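From: Sandra Mottram
To: Premises and Fittings list
Subject: Re: Wall panels and worktop finish for the Plirlow rooms

Dear colleagues,

Thank you to those who replied before the weekend. I am answering Trevor's message in full on the list, as several of his points were also put to me separately and it seems sensible that everyone should have the same reply.

Trevor Bouchard wrote:

> Sandra,
>
> Before the order for Plirlow is confirmed, may I raise three matters
> on behalf of the site team.
>
> First, the schedule refers to "terrazzo panel, multi" for the bench
> enclosures but gives no ground colour. Flakeck supply the same chip
> print on white, on sand and on a dark green. We were under the
> impression that white had been agreed in the spring, but I can find
> nothing in writing to that effect.
>
> Second, the worktop is listed as "grey stone effect". The Cokent
> catalogue has at least four finishes which could answer to that, and
> one of them is close to black.
>
> Third, the edge strips are priced separately from the corner posts.
> Are both to be ordered, or only the posts? The fitters will need to
> know this by Monday at the latest, as the cutting list depends on it.
>
> I should add that two of the staff at Plirlow have said they find
> the patterned walls rather busy, and would have preferred plain.
> I pass this on without comment.
>
> Regards,
> Trevor

To take these in order.

Ground colour. The panels are to be white, with the chips in black, mustard yellow, pale pink and light grey-blue. Trevor is right that the decision was not minuted. It was made during the visit to the Poirier rooms and afterwards confirmed to me by telephone by Rosaire Chan. Please treat this message as the written record. The schedule will be reissued with the full description, and the earlier version should be discarded.

Suppliers have asked whether the scale of the print may be varied from one panel to the next. It may not. The large chips are to be kept to the upper and outer parts of the walls, with the smaller ones set close to the work surface, as at Poirier. Any panel delivered the other way up should be rotated before fixing and should not be trimmed to suit.

Worktop. The finish is the mixed grey and beige one with brown streaks and thin white veins. It is not the plain mid-grey, and it is certainly not the near-black. I accept that "grey stone effect" was inadequate as a description. Vendula Dvořáček holds the sample piece and will lend it to any site on request, on the understanding that it is returned within the week. The veining differs from length to length and no attempt should be made to match it across benches.

Posts and strips. Both are to be ordered. The grey metal posts go at the two back corners, where the side walls meet the back wall, and the grey strips run forward from there along the left and right sides of the surface. 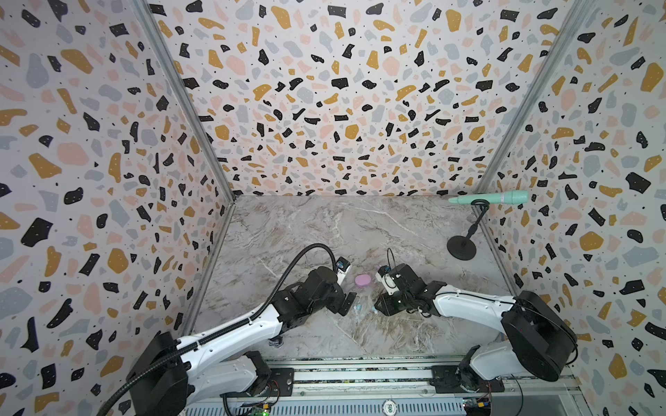 The side walls are to open outwards slightly and should not stand square to the back. One quotation assumed right angles throughout, and the firm concerned has been asked to price the work again. The front of each bench is to remain open, with no lip or upstand.

On cost, the revised figure for panels, posts and strips comes to 326 pounds per bench, against 903 for the solid terrazzo which was considered at the outset. Delivery to Plirlow adds a further 78 pounds for the whole order. The total remains within the sum approved and no further authority is needed.

With regard to the remarks from staff at Plirlow, these have been noted. A plain panel was considered and set aside on the grounds that it showed every scuff within a few months at Cokent's own showroom. Should the pattern prove tiring in daily use, the panels can be unscrewed and replaced without disturbing the worktop, and I would be willing to look at the matter again in August.

Darlene Fehr will place the order once Trevor has confirmed the bench widths. I should be grateful if corrections could be sent to her directly, with a copy to me, and not to the whole list.

Yours sincerely,

Sandra Mottram
Premises and Fittings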